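Lemeck Two-Finger Hand Tool: notes from the open afternoon
By Prys Probert, March

The Lemeck is a hand-held gripper for recording household tasks. It was on show at Drunier from 2 p.m., and visitors could take a turn sorting clothes and cloths at a low bench. Weight is 529 grams with the standard fingers fitted. Finger pads are sold in packs of 8, in black or grey. Ladan Arabzadeh ran the bench and kept each turn short.
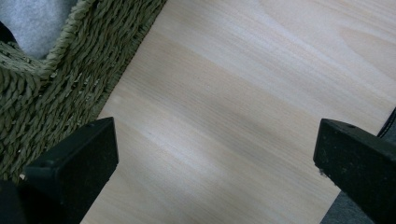
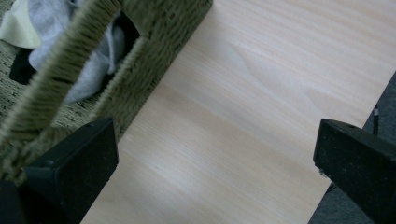

Both views: black fingers open over pale wood, green woven basket at left.

The fingers come off with one screw each. Spare sets ship from the Surdu warehouse, and orders over $100 go freight-free within Australia. Bookings for the next open afternoon are taken at the front counter.

Comments

Selim Karaca: Do the old pads fit this one? I have most of a pack left.

Prys Probert: They do, but use the shorter screws.

L. Vasiliu: Had a go at the bench. Lighter than I expected, and socks are harder than towels.

This site uses cookies to remember your cart. Accept / Manage settings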